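Part 4: Getting your Olora shelf radio onto the home network

Okay, so by now the radio is plugged in and the feet are on. I've set up a bunch of these (my sister's, both neighbors', mine twice!) and this is the order that works for me.

1. Hold the round knob down until the display says SETUP, then let go. If you let go early it just changes the station, so hold it down again.

2. Turn the knob to NETWORK and press once. The list takes up to 30 seconds to fill in. Go pour a coffee.

3. Pick your network and enter the password with the knob, one letter at a time. Yes, it's slow. Capital letters come after the small ones, and the numbers are at the very end.
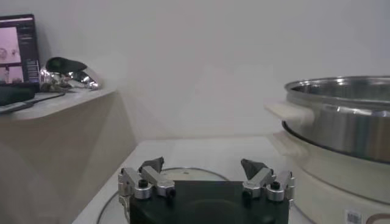
4. Press and hold to save. You should hear two short beeps. One long beep means a wrong password, and it'll send you back to step 3 with everything wiped (I write mine on a sticky note first).

Note: If your router has two network names, choose the slower one. My Pulwood router calls it "Home" and the fast one "Home 5," and the radio only likes the first.

Caution: Don't pull the plug while the bar is moving. I did that one Saturday and had to start over from the factory reset on the Bada menu, presets and all.

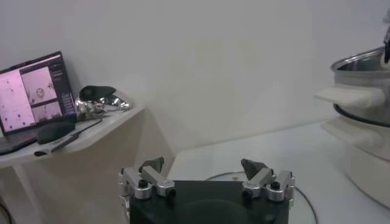
Now for the fun part, presets! Tune to something you like, then press and hold one of the 4 buttons on top until the station name blinks. I keep my morning news on the first button and a guitar station on the second, and the other two change every week or so.

If a station keeps dropping out, try moving the radio closer to the router before you fiddle with any settings. Mine was behind the bread box and it hated it there.

Alarm settings are in Part 5.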